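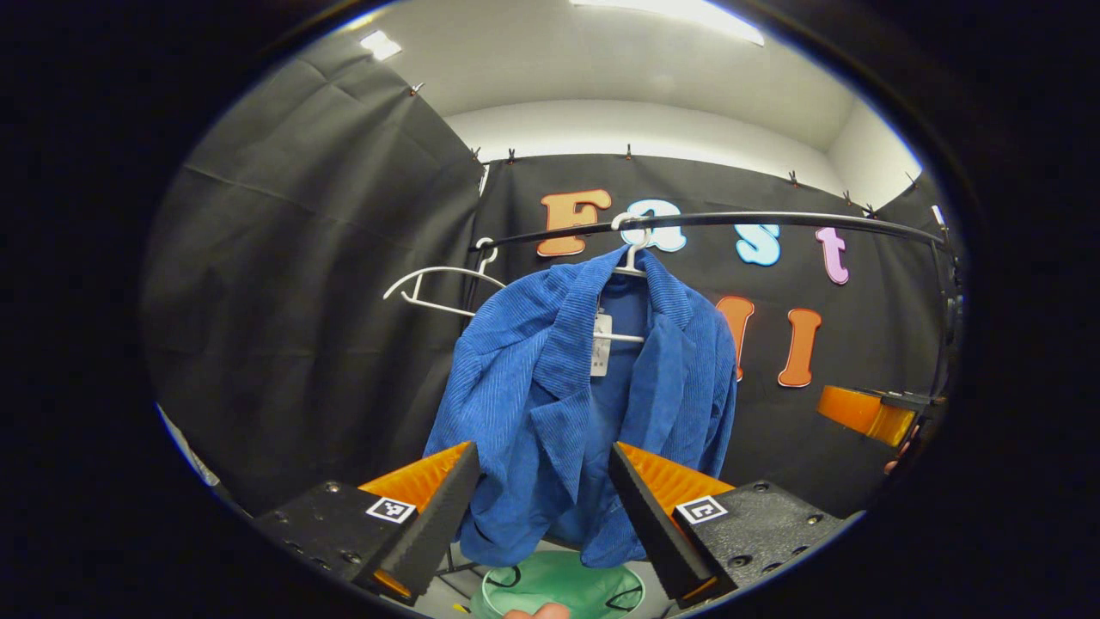
A blue corduroy jacket on the rail, price tag still attached.

The woman who runs the Flanduvthorpe resale shop would rather talk about sorting than about selling. She has been at it for 31 years, first in the back room of somebody else's store and then in her own, and she asked that her name be left out of this piece. "Put the shop in," she said. "People can find the shop."

We met before opening, at the long table where the bags get emptied. She kept working while we talked.

Most of what arrives, she said, comes from house moves and closets being cleared after a death. A smaller share comes from people who bought something online, kept it past the return date and never wore it. She can usually tell which is which before the bag is half empty.

"House moves are mixed up. You get a winter coat with a bathing suit inside it. When somebody has died, the clothes come folded. Somebody in the family has ironed things, sometimes. I had shirts in January that were still buttoned to the collar."

She keeps records in a ledger and has done so from the start. Last year the shop took in 3,367 pieces and put 1,501 of them out for sale. The rest went to a rag dealer in Drusness, apart from some 399 that she sent on to a costume store because they were too old or too odd for her customers but too good to be cut up.

I asked whether it bothered her that more than half of it never reached the floor.

"It used to. I used to mend everything. I'd sit up at night putting a new lining in a coat that I was going to sell for the price of a sandwich. My husband asked me what I was paying myself and I didn't have an answer for him."

Now she has rules. She won't sew a lining, but she'll sew a hem. She'll replace a button if the shop has a match in the button tins, and if it doesn't she changes the whole set. Zippers go to a repairer across the street, and only on coats. Anything with moths goes out the back door in a sealed bag and the table gets wiped down.

Quality has changed over the years, though she is careful about how she puts it. She doesn't believe that everything old was well made. "There was plenty of junk in the seventies. It fell apart and got thrown out, so you don't see it. What you see is what lasted." What she does notice is thinner cloth. Sweaters come in with holes at the elbow after what looks like one winter. T-shirts twist at the side seam. She showed me one where the seam had traveled nearly to the front.

Corduroy she likes. It wears in places you can predict, at the elbows, the seat and the edge of the pocket, and a customer can check all of them in a few seconds. "You run your thumb across it. If the ridges are gone, they're gone, you can't bring them back. But if they're there it'll go for years." She tells people to wash it inside out, in cool water, and to keep it away from the dryer. If it has been crushed in a drawer she hangs it in a steamy bathroom and brushes it while it's damp.

Denim she is tired of. She gets more than she can use and customers are particular about the fit, so a pair can be tried on a dozen times and still be there at the end of the season.

Pricing took up a good part of our conversation. She used to do it by feel, and for a while she let the staff do it by looking up the label. She stopped that after a plain gray wool skirt from Breller, a maker she says few people remember now, went out at a very low price because there was nothing online to compare it with. It was one of the better skirts she had handled that year. These days the cloth is priced first, then the condition, and the label last.

"A label tells you what somebody paid. I want to know what it's worth to the next person."

Does she haggle? She does not. There is a markdown after six weeks and another after ten, and then the piece leaves the floor. Regulars know the schedule and some of them wait for it, which she considers fair. "They're taking a chance that someone else gets it. Sometimes someone does, and then I hear about it."

Her customers have gotten younger. When she started, most of them were women of her mother's age who knew how to alter what they bought. Now students come in from the Phuthong building up the hill, and many of them have never threaded a needle. She began a sewing hour for them two winters ago, free, with tea. They do hems and buttons, and in the spring a few of them moved on to taking in a waist.

"One boy had been stapling his pants. He was a bit embarrassed, but it was pretty neat stapling."

I asked what she would tell someone with a full closet and no idea where to begin. She said to start with the things on the floor of it. Then check the pockets, which is the advice she most wishes people would follow. She has found house keys, train tickets, a set of false teeth and a folded letter that she mailed back without reading past the address. Wash things before bringing them, and don't bring single shoes. She gets single shoes every month.

She has no plans to retire. The lease runs another four years and she would like to see it out, and after that her niece may want the place or may not. In the meantime there were three more bags by the door. She pulled the nearest one up onto the table and untied it, and asked me to move my notebook.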